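Grindudent G2 Hand-Held Gripper, Two-Unit Set
Equipment page, supplied by Plotico 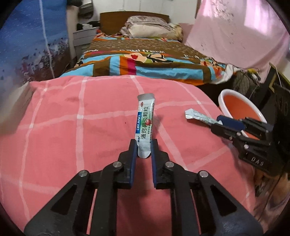

The G2 is a parallel-finger gripper carried in the hand and used to record manipulation tasks on site, without an arm. It is sold in pairs for two-handed work. This page covers what is in the set, what to budget for beyond it, and the points that most often hold up an order.

Typical work
Small, light retail goods: sachets, blister packs, folded cartons, tubes. Picking up, standing on end, handing over from one gripper to the other, placing in a bowl or tray. Soft surfaces such as bedding are within scope. Crimped sachets are a useful acceptance item for buyers, as they are cheap, come in identical units and show at once whether the pads have been fitted square.

Construction
Fingers: two, parallel motion, plate linkage
Finger pads: replaceable, adhesive-backed
Camera: wide-angle, fixed mount, one per gripper
Mass, one gripper with camera: 565 g
Rated payload: 500 g
Power: removable battery, charged off the tool

The payload figure applies to a centered grip with new pads. Derate for worn pads and for any object held by one end.

Supplied in the set
Two grippers
Two cameras, mounted
Two batteries
One dual charger
One set of spare finger pads
Calibration card
Hex key for pivot screws

Not supplied
Storage cards, recording computer, transport case, practice objects. The transport case is stocked separately under the Odau name and holds one set plus charger. Cases made for the G1 do not fit, as the camera mount on the G2 is taller.

Budgeting
Pads are the main running cost. They are sold in packs of 22, and a pack should be entered as a consumable, separate from the purchase price. Change both pads on a finger pair together. A new pad facing an old one gives an uneven grip, and thin packaging will rotate between them.

Batteries should be ordered at two per gripper if operators work full shifts. With only the supplied units, plan for a charging break at midday.

Storage is commonly underestimated. Both cameras record for the whole session, including pauses, unless the operator stops them. Have whoever runs your file server approve the volume before the order is placed. Several sites have received grippers and then left them in the box for a month waiting for disks.

Time should be budgeted too. New operators need half a day before their recordings are usable, most of it spent learning to keep both fingertips in view.

Planning for home sites
Bedrooms and kitchens are now the usual locations. Check the following before scheduling a visit:
Lighting with the curtains drawn and open
Outlet within reach for the charger
Written consent from the resident
Objects to be handled, listed and purchased in duplicate

Liquids may be present in the work area but the G2 is not sealed. Keep open vessels clear of the linkage. Liquid damage is excluded from warranty.

Service
Pivot screws are to be checked every 6 weeks in regular use. Tighten until side play is gone and no further; overtightening stiffens the fingers. Worn linkages are exchanged as a complete unit by the Bošković workshop. Individual plates are not sold.

Ordering
Quotations: Archana Agarwal
Technical questions and pad compatibility: Ivar Holmgren
State the number of sets, the number of operators and the type of site. Single grippers are available as replacements to existing owners only.

Page revised 7 October 2020. Replaces the July version, which listed the older charger.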